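From: Emanuel Chiriac
To: farstead-crime-list
Date: Thursday, July 6, 2023
Subject: Re: Ursu reprint, chapter order and missing pages

Tamara Sârbu wrote:

> I have now read the Flavier paperback of *The Vunditz Ferry* against my old library copy. The new one runs to 295 pages. The chapter where Inspector Ursu interviews the lock keeper comes after the second body is found. In my copy it comes before. Is this a binding fault, or did the author revise it? The back cover says "complete and unabridged," but I can't find the scene with the pawn ticket anywhere.
>
> Also, does anyone know whether the dedication was dropped on purpose?

Tamara,

It is not a binding fault. I have two copies of the Flavier printing, bought from different shops, and the order is the same in both. The page numbers run straight through and the chapter numbers match the contents page.

There are two versions of the text. The first was the magazine serial, which ran in five parts. The second was the hardcover, which your library copy almost certainly follows. Flavier set its paperback from the serial. The copyright page gives the serial date and doesn't mention the hardcover at all, so "complete and unabridged" is true in a narrow sense. It is the complete serial.

The differences I have found so far:

- The lock keeper interview is chapter 20 in the paperback and chapter 17 in the hardcover.
- The pawn ticket is not in the serial. In the hardcover, Ursu finds it in the lining of the ferryman's coat. In the serial he gets the same information from the ferryman's sister, in two lines of dialogue near the end of part four.
- The serial repeats the facts of the first murder at the start of each part. Flavier has left these in, which explains why the early chapters seem to circle back.
- The dedication appears only in the hardcover. I don't think anyone dropped it. It had not been written when the serial came out.

On the question of order, I think the serial is weaker as a puzzle. The lock keeper says that the gates were closed at nine. If we hear this before the second body turns up, we have what we need to rule out the nephew, and a careful reader can do so. If we hear it afterward, the nephew has already been cleared by other means and the remark has no work to do. The author must have seen this, as moving the chapter is the largest single change in the hardcover. The rest is mostly trimming.

The pawn ticket is a closer call. It is a better clue than the sister's speech, but it makes Ursu look slow. He has the coat in his office for 63 pages before he checks the lining, and the coat is mentioned twice in that stretch. A reader who is paying attention will be ahead of him. In the serial he has no coat and can't be blamed.

One more point, which I have not seen raised on the list. The tide table that Ursu copies into his notebook is wrong in both versions, and wrong in different ways. In the serial, high water falls at the same hour on two days running, which can't happen. In the hardcover the second entry has been moved, but in the wrong direction - earlier, when it should be later. The solution does not depend on it. The ferryman's alibi rests on the gates, and the river level only comes up because the sergeant brings it up. Still, anyone who tries to work the case from the notebook will go wrong at that page, and I did, on my first reading.
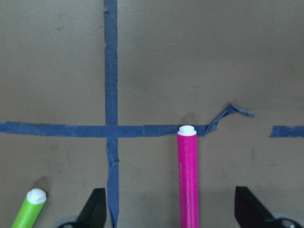

I would not return the paperback if I were you. The hardcover text is easy enough to find used, and the serial has not been in print in any other form that I know of. For anyone who wants to compare the two, it's useful to have. My complaint is with the cover copy, which should have said which text it was. I wrote to Flavier in September and have had no reply.

Two things I can't settle from here:

1. Does your library copy have the short scene at the ferry landing where the sergeant drops his lamp? It is in the serial. My hardcover lacks it, but mine is a later printing and I would like to know when it went.
2. How is the widow's name spelled in the inquest chapter? Mine has it two ways on facing pages.

If you can send me the printing line from the back of the title page, I will add it to the list's file on the Ursu books. The entry for this one is thin. It currently treats the two versions as the same, and the summary has the pawn ticket found in a hat - which is not the case in any text I have seen.

Emanuel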